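Oiling and maintaining a wooden worktop
Workshop and kitchen notes, compiled by Leonie Stöcker
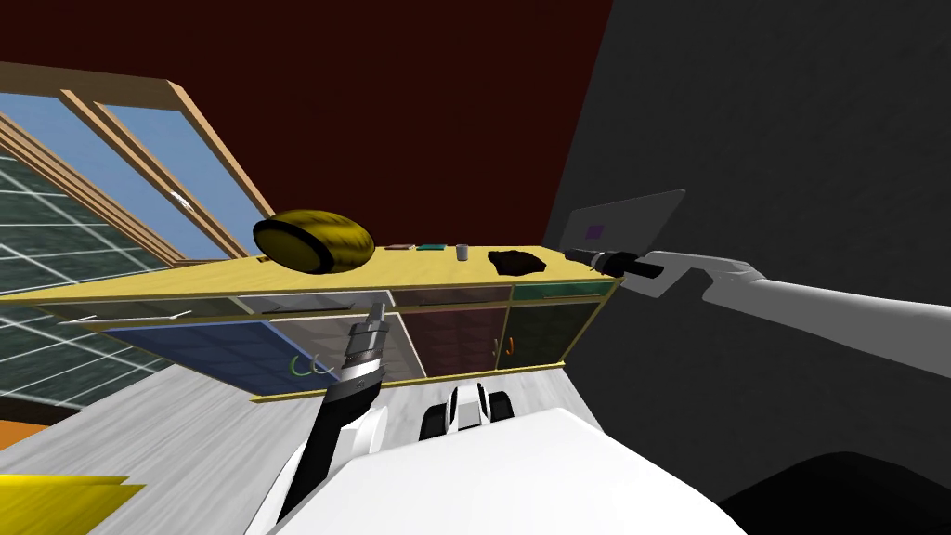 Before you start
Find out what is already on the surface. A worktop that has been oiled can be re-oiled. A worktop that has been varnished or lacquered has to be sanded back first, as oil will not pass through an intact film. Put a teaspoon of water on the wood and leave it for ten minutes. If it darkens the wood, the surface is bare or the old oil has worn out. If it beads and wipes away cleanly, the finish is still working and you can put the job off. Test beside the sink and beside the hob, as these areas wear first.

Clear the worktop completely. Working round a kettle or a bread bin leaves a lap mark that shows for months.

Materials
Hardwax oil or a food-safe worktop oil. Raw linseed oil is cheaper but takes several days to cure and tends to yellow. Boiled linseed oil usually contains metal driers and should be kept away from surfaces used for food.
Abrasive paper in 120, 180 and 240 grit.
A cork sanding block.
Lint-free cotton cloths. Old bed sheets are suitable; towelling is not.
A metal tin with a lid, half filled with water, for used cloths.
Masking tape for the wall and the sink edge.

I have used the Skerkier worktop oil for most of the jobs described on this page. The Veltesel product goes on more thinly and needs one extra coat, but it has less smell. Either is acceptable. Do not mix brands on the same surface unless the first has cured fully.

Cleaning
Wash with warm water and a few drops of washing-up liquid. Wring the cloth out well. Grease near the hob may need a second wash. Rinse with clean water, dry with a cloth and leave overnight with a window open. Do not use bleach, scouring cream or steam. Steam lifts the grain and can open glued joints.

Sanding
Sand with the grain, starting at 120 if there are stains or scratches and at 180 if there are none. Keep the block flat. Tilting it to chase a mark produces a hollow which will collect water. Finish with 240. Going finer than this closes the surface and the oil will sit on top.

End grain takes up more oil than face grain and looks darker when finished. To even out the difference, sand the ends one grade finer than the top.

Vacuum the dust, then wipe with a barely damp cloth. Wait until the wood is dry.

Black marks
Black rings and streaks are caused by iron reacting with the tannin in the wood, typically in oak. A steel tin left on a damp surface will do it in an evening. Sanding removes shallow marks. For deep ones, use oxalic acid crystals dissolved in warm water according to the packet, applied with a brush to the full width of the board. Wear gloves and eye protection. Rinse three times and allow two days' drying before sanding again. Do not sand while crystals remain on the surface; the dust is harmful.

Oiling
Stir the tin. Do not shake it.
Pour a small amount on to a folded cloth and work it into the wood, first across the grain and then along it.
Leave for 15 minutes.
Wipe off everything that has not soaked in. Excess oil turns sticky and has to be scraped off.
Leave to dry for the time stated on the tin, usually eight hours. In cold or damp weather, double it.
Rub down lightly with 240 grit and repeat.

New or freshly sanded wood needs three coats on the top and 2 on the underside. The underside is often left out. If only one face is sealed, the board takes up moisture unevenly and will cup. Over a dishwasher, fix a foil moisture barrier as well.

Used cloths
Cloths soaked in drying oil heat up as they cure and can catch fire without a flame. Put them straight into the tin of water, or lay them flat outdoors, one layer thick, until stiff. Never leave them bunched up in a bin.

Intervals
Re-oil the sink area every three months and the rest once or twice a year. I do the full length in August, when the windows can be left open. Gisela Wegener's beech top at Plesovholm was fitted in 1987 and has been kept to this schedule; it has been sanded back to bare wood only twice.

Daily care
Wipe up water promptly.
Use a trivet under hot pans and a board for cutting.
Dry the strip behind the tap.
Keep the surface oil-free of cooking fat, which does not cure and attracts dirt.

Related pages
Re-sealing round a sink
Adjusting cabinet hinges
Sharpening a card scraper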